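The Mavov steam iron, after a season of pillowcases

I came to the Mavov by way of failure. My previous iron, a Bošković I had been given as a wedding present and kept for longer than was sensible, began leaving small brown tears on everything pale. I descaled it. I descaled it again with the expensive stuff. It wept on a christening gown belonging to someone else's baby, and I went shopping that evening.

The Mavov costs more than I have ever paid for an iron and weighs about the same as a small dog. It comes in a box with a handle, which gives you false hope. Inside are the iron, a measuring jug, a leaflet in eleven languages and a heat mat so thin I took it for packing material and put it out with the recycling. If you buy one, the mat is the grey thing. You will want it.

Setting up takes four minutes if you read the leaflet and slightly less if you don't. The tank fills from the front through a sliding hatch. The jug's spout is wider than the hatch, so the first fill goes partly into the tank and partly into your sleeve. I now use a milk jug.

Heat and steam

The dial has the usual dots and, past the dots, a setting marked only with a small cloud. The leaflet calls this "intensive". On intensive the Mavov sounds like a bus letting people off. Linen gives up at once. I did a tablecloth that had been folded in a drawer since my aunt's last Christmas but two, and the creases went in a single pass, along with a candle-wax mark I had stopped seeing.

At the other end of the dial it is less sure of itself. On one dot it is meant to be safe for silk, and I suppose it is, in that it barely gets warm enough to annoy it. Thin cottons are happiest at two dots with the steam turned half down. Any hotter and the fabric dries before you have flattened it, and you are left pressing the creases in more firmly than they were before.

Seams are where I have changed my mind about this iron. The plate comes to a proper point, and the point stays hot. I sew a bit (curtains, mostly, and the odd regrettable skirt) and with the Bošković I used to press a seam, turn it over, press it again and then pin it down in case it had ideas. With the Mavov, once does it. Gathers are fiddlier. You have to work the tip up into the fullness and stop short of the stitching, and the body of the iron is so wide behind the point that you can't always see where you are going. 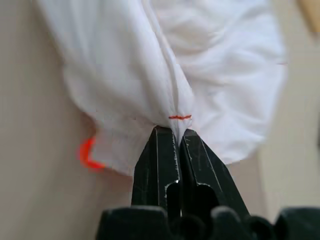 Words: Akinyi Mussa
Home and Laundry, 7 October 2018

Long curtain lengths bring up the matter of the cord. It is generous, it swivels, and it has a cloth cover that looks very handsome for a fortnight. After that it looks like a cloth cord that has been dragged over an ironing board. It also leaves the iron on the right-hand side, as if there were no other hands in the world. I am left-handed. I have learned to iron with my elbow raised, like somebody carrying a tray through a crowd.

The compared-with-what question

For the sake of fairness I borrowed two others. The Arno is the cheap one, and my neighbour swears by it, although she irons twice a year and both times for funerals. It is light, it heats fast, and the plate has a coating that slides over anything. The steam arrives in coughs. For shirts on a weekday morning I would take it over the Mavov without a second thought, because you can lift it before you've had coffee.

The Jarnano is the other sort of thing entirely, with a separate tank the size of a bread bin and a hose. It makes more steam than I knew what to do with. It also needs a shelf of its own, a socket of its own and a person prepared to empty it, and our airing cupboard was already full. I gave it back after a week and I believe both of us were relieved.

Things that annoyed me

The automatic shut-off is too keen. Leave the iron standing while you turn a duvet cover round, and by the time you have found the other corner it has gone to sleep. It wakes with a beep, and the beep cannot be turned off. I did one long evening of bedding for visitors and by the end of it the dog had left the room.

The water gauge is smoked plastic. It is possible to see the level if you hold the whole thing up to the window, which is a lot to ask of a hot iron with a full tank.

The leaflet claims 3000 hours of use before the seal wants replacing. I can't test that and neither can you. I can say the spare seals are not on sale yet, so let us hope the figure is right.

Things that didn't

No drips. I have been mean to it, too. I've tipped it, laid it flat for longer than I should, filled it past the line and gone straight from cold to cloud. It hasn't marked anything. After the christening gown, I'd have forgiven it a good deal for that alone.

The anti-scale cartridge lasts well. We have water here you could build with, and I changed the first one after 40 fills, a bit before the light told me to. A new one clicks in from underneath and needs no tools, only a tea towel for the dribble.

It also stands up properly. That sounds like a low bar until you have owned an iron that doesn't.

Should you buy it

If you iron bedding, table linen or anything you have sewn yourself, yes, and wait for the sales, when it usually drops by enough to pay for a year of cartridges. If you iron shirts and nothing else, get the Arno. Left-handers should try one in the shop first, elbow up, and take no notice of the assistant.

I'm keeping mine. The Bošković is in the garage, where my husband uses it for taking the wax off skis.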